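Reading the Ground: Notes for Session 9
Soils and Gardens, evening course, Folbridge

Welcome back! Last time we talked about where soil comes from, and tonight we get to the part I have been looking forward to since January: what it is made of and how you can tell with your own two hands. Please bring your jar along to the tables at the break. If you forgot yours, share with a neighbor.

Texture first

When soil people say "texture" they mean the sizes of the mineral grains and nothing else. Sand is the big stuff, gritty, easy to see. Silt is finer and feels like flour. Clay is so fine that you would need a very strong microscope to see a single particle, and it is also where most of the fun happens (I am biased, I grew up on clay).

Size matters so much because of surface. Take a pebble, smash it into powder, and you have the same weight of rock but a huge amount of new surface for water and nutrients to cling to. A sandy bed lets a rainstorm run straight through. A clay bed hangs on to it, sometimes for longer than your carrots would like!

The jar test

Fill a straight-sided jar one third full with dry, crumbled soil. Pick out roots and stones. Add water nearly to the top and a pinch of dish soap, put the lid on and shake hard for several minutes. Then set it down and leave it alone. Sand drops in the first minute. Silt takes a few hours. Clay needs 48 hours, and if the water is still cloudy after that, give it longer — some of the Plikholm samples stayed milky for days.

Measure each layer with a ruler and divide by the total height. That gives you your percentages, and you can look them up on the texture triangle on the back page. 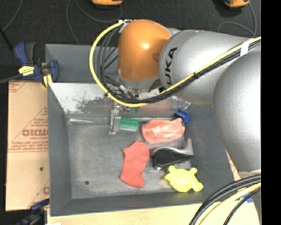 Zhenhua Long asked after the last session whether the dark bits floating on top of the water should be counted as a layer. Leave them out! They are organic matter, bits of leaf and root and old compost, and the triangle is only for minerals. Do write down that you saw them, though, and whether there were a lot or a few.

The ribbon test

No jar handy? Wet a lump of soil until it feels like putty and squeeze it between thumb and finger so that a ribbon pushes out over the side of your hand. Sand won't make a ribbon at all. A loam gives you a short one that snaps early. A heavy clay will go on and on, and it shines when you rub it. I love this test, and after a few dozen tries you'll be surprised how close you get to the jar.

Before next session

Read the Havlíček chapter on structure, pages 200 to 209. Skip the tables.
Do one jar from a bed that grows well and one from a bed that sulks. Label them!
Dig down one spade's depth in each and note any change in color.

Questions can go to Tatiana Ondrejka at the front desk, who passes them on to me.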